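Peg and Board Clearances - Project Report, Section 3
Alun Beddoe, Samuele De Luca
28 Apr 2021

We use cookies to improve your experience on this site. Accept | Manage settings

3.1 Board and workspace
The sorting board is a blue block with openings of several shapes in its top face. It was placed at the back of the gray enclosure and left unfastened, so any side load on a peg could shift it. Round, square and star-shaped openings were treated as separate cases.
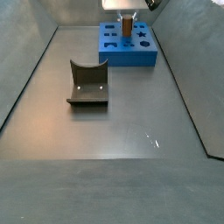
Figure 3. Brown cylinder held upright over the blue board.

3.2 Peg
The cylinder was chosen for the first series because it has no preferred rotation about its own axis. Only position and tilt need to be controlled. It is held near the upper end, which leaves most of its length free - a longer free length makes tilt easier to read but increases the offset at the lower end.
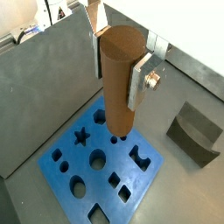
Tilt was recorded before each descent, 53 descents in all. Readings taken after the board had shifted were discarded and the board was returned to its mark. The square and star pegs are covered in Section 4, using the same procedure with rotation added as a third variable.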